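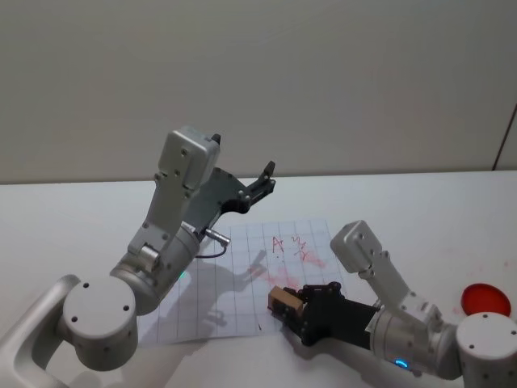
By the Celtier press office, Rurnside

Celtier has opened a writing and marking room at its Rurnside building, fitted out for schools, evening classes and small offices that want to try paper and pens before they order. The room opened to visitors in January.

The fittings are simple. The walls are plain and pale, the tables are white, and sheets of grid paper are laid flat on the top for people to write on. Red ink is used for the marking trials. On one sheet a capital A is easy to read near the top, with a pinkish-red smear lower down.

Smearing is a common complaint from teachers who mark by hand, and the room was set up with that in mind. Visitors can bring their own pens or use the Pultomik range, which comes in 12 colours. 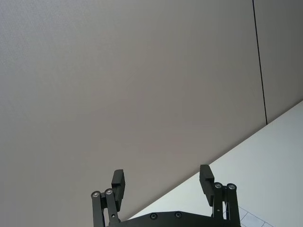 The plain grey wall at the Rurnside room.

The walls have been left without shelves or posters. Celtier tried a patterned finish in an earlier room and customers found it tiring to sit facing during a long session – the plain surface was chosen after that.

Grid paper for the room is supplied by Magyar in pads and as single sheets. Both are on sale at the front desk, along with the pens.

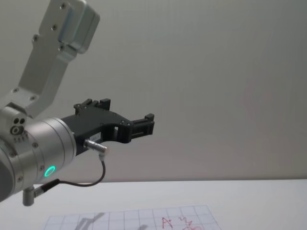 Bookings are for two hours and a group can have up to nine people. The room is open from 9 in the morning until 5 in the afternoon. Schools booking for the first time pay nothing for the paper.

Bookings can be made at the Rurnside front desk or through the Celtier website.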